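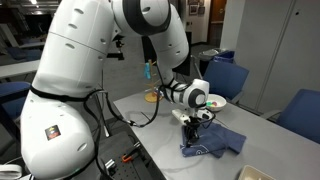 I've got 40 or so singles left from my DJ days, and cleaning them used to eat a whole arvo. Now I do seven at a time with a Werkari brush, always following the grooves, then stand them in the dish rack for 30 minutes. Leads are my other bugbear – black cables dangling in a long curve near the table edge, like the ones here, are what I try to avoid around the turntable. A bit of old bootlace tied in a bow keeps mine up and out of the way. Skip the sticky tape, it goes gummy by July!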